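What the quote leaves out

15 Mar 2018

So the second quote for the kitchen arm came in, and I've read it three times now looking for the part where it gets cheaper. Grellis wants 1370 a month on a lease, two-year minimum, gripper included. Skotell would rather sell outright and won't put a price in writing until they've "understood our process." Our process is breakfast. It's been breakfast the whole time.

Tyra Backlund thinks we should lease and be done with it. She may be right. My trouble is with everything under the line. Training is extra. Replacement finger pads are extra, and when I asked how long a set lasts, the salesman said it depends on use. Well, yes. He had a very nice slide about payback, and the payback assumed the arm would be working 20 hours a day. I don't know any small kitchen that has 20 hours of breakfast in it.

I also asked what happens with things that come in packaging. Every demo I've sat through has the food waiting in an open bowl, already washed, with the appliance plugged in and ready. A real counter has lids that snap shut, rubber bands, power cords still in their bags. Somebody has to deal with all of that before the clever part starts, and if that somebody is me, I want my hour of wages in the spreadsheet next to the lease. Aatos Honkanen put it in for me in January, and the payback date moved so far to the right that he had to zoom out.

Then there's the touch panel question. Half the appliances we'd want it to run have flat buttons with small print and no knob to turn. Grellis says that's "handled in software." I asked for it as a line in the contract, with a list of models, and I'm still waiting.

My plan, such as it is: no signature this spring. I've asked both companies for a two-week trial on our own counter, with our own groceries, put down the way they come out of the shopping bag. Skotell said they'd get back to me. Grellis asked if we could supply the eggs already out of the box, and I said no.

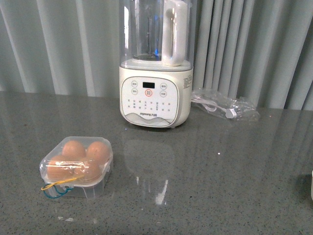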